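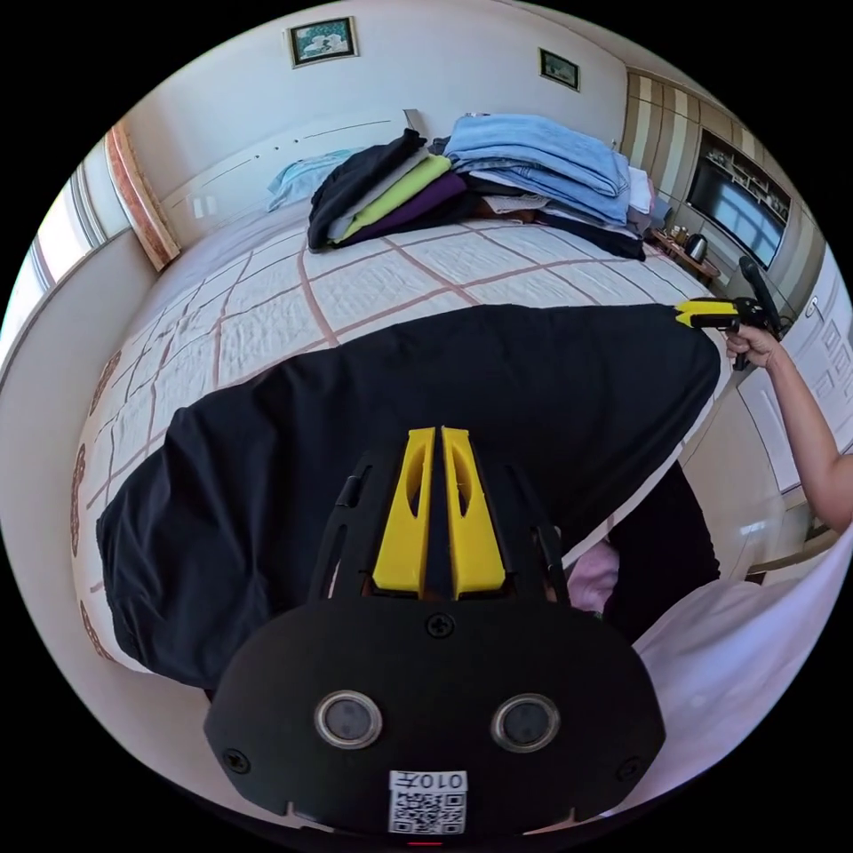 Folded clothes and a large black garment on a quilted bedspread.

The laundry night at Geagea guesthouse in Osville has outlived the trivia night, the choir and one attempt at salsa. Every Wednesday, guests bring their clean clothes to a bedroom, pick a spot on the quilt and fold until the kettle calls.

Host Raghda Tannous started the evenings in July with 2 guests. She now has 8 regulars and a waiting list, which says something about Osville after dark.

"People will argue over a pair of trousers for longer than you'd think," Tannous said. "Thirds or halves. I've had to change the subject." 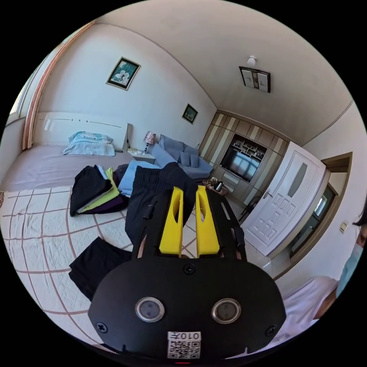

Do I need to be staying at the guesthouse to come along?
Anyone in town is welcome, provided the clothes arrive clean and dry.

Black clothing remains the sore point. Georges Qudah, a thirds man, wants it in a pile of its own, well away from the pale colours – and from the white bedspread, which shows every bit of lint. Soo-ah Yang stacks hers with everything else and has so far come to no harm.

Folding begins at 7 p.m. Tea is provided. Ironing was put to a show of hands last month and got no support, including from the guest who suggested it.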